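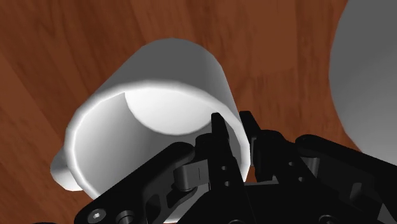

Figure 3. Wrist view in simulation, gripper at the rim of the tilted mug.

4.3 Checking the rim grasp planner in simulation

Complete section 4.2 first. The Wuretti planner must be running and the table scene loaded.

1. Open the wrist view and confirm that both fingertips and the mug opening are visible.

2. Set the target to the white mug. Any second object near the right border must be left in the collision list.

3. Set the candidate limit to 1,000. Lower values return sooner but tend to miss grasps on a tilted rim.

4. Run the planner in preview mode. Candidates are drawn on the rim, coloured by score.

5. Reject any candidate that closes on the handle. The handle may be partly hidden behind the body of the mug, so check it in the side view as well.

6. Set the approach offset to 12 mm and step through the motion.

Note: The mug mesh is coarse and facets show along the rim. Surface normals can jump between neighbouring facets. Turn on normal smoothing if scores flicker.

CAUTION: Do not export a plan to hardware with the linkages excluded from the collision model. The fingers may clear the rim while a linkage does not.

7. Save the plan – the file name must not contain spaces.

Comments

Annapurna Naidu
Step 4 stops with error 47 on my install. Config was copied over from the Kullham build.

Dinesh Mudaliar
Error 47 is a missing mesh path. The Kullham config uses relative paths, change them to absolute.

Do-yoon Wi
Is the offset in step 6 measured from the fingertip or the wrist flange?

Dinesh Mudaliar
Fingertip.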